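Plirosholm Open moves to new course and confirms entry of 121

The organisers of the Plirosholm Open have confirmed that this year's tournament will be played at the Nonis course, following a decision by the club's board to rest the greens at Hirano until the end of the season. The announcement was made on Feb 16, 2019 and takes effect at once.

An entry of 121 players has been accepted for the four rounds, of whom 17 have come through regional qualifying. A reserve list will be kept open until the evening before the first round, and any player who withdraws after the draw has been published will be replaced in strict order from that list. The cut will be made after 36 holes, with the leading 38 players and ties going forward to the final two rounds.

Adoración Rivas, tournament director, said that the change of course had been under discussion since December, when drainage work at Hirano was found to be running behind schedule. "The board took the view that players and spectators were owed an early and clear answer," she said. "Nonis is a shorter course, but it is exposed, and the closing holes will ask a good deal of anyone who is protecting a lead."

The course will be set up as a par 70. The fourth and eleventh, both played by members as par fives, will become long par fours for the week, and the tee at the sixteenth will be moved back to bring the stream into play. The rough will be left at its present height. Practice rounds will be open to all accepted players on the two days before the tournament, and caddies may walk the course from the previous afternoon.
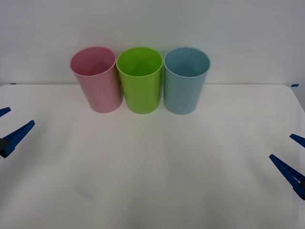
Cups in pink, green and blue.

Spectator numbers will be limited to 2,233 a day, a lower figure than in past years at Hirano. The limit reflects the narrow paths between the seventh green and the ninth tee, where the club has asked that crowds be kept moving. Tickets already bought for Hirano will remain valid and need not be exchanged. Those who do not wish to attend at the new course may claim a full refund, provided that the request reaches the ticket office at least two weeks before the opening round.

Parking will be provided on the Prurna side of the course, with a footbridge leading to the main entrance. Visitors are advised that the lane past the clubhouse will be closed to all traffic except players' cars and emergency vehicles. Seating will be available behind the first tee and the eighteenth green — places cannot be reserved — and a raised platform for wheelchair users will be set up beside the latter.

Play on the first two days will begin at 7.30 am, with groups of three starting from both the first and tenth tees. Over the last two rounds players will go out in pairs from the first tee only, in reverse order of score. Should there be a tie after 72 holes, the title will be decided by a play-off over the sixteenth, seventeenth and eighteenth, followed if necessary by sudden death at the eighteenth.

The full draw and starting times will be published once the final qualifying places have been checked.

Contact the tournament office | Copyright 2019 Plirosholm Open. All rights reserved. | Back to top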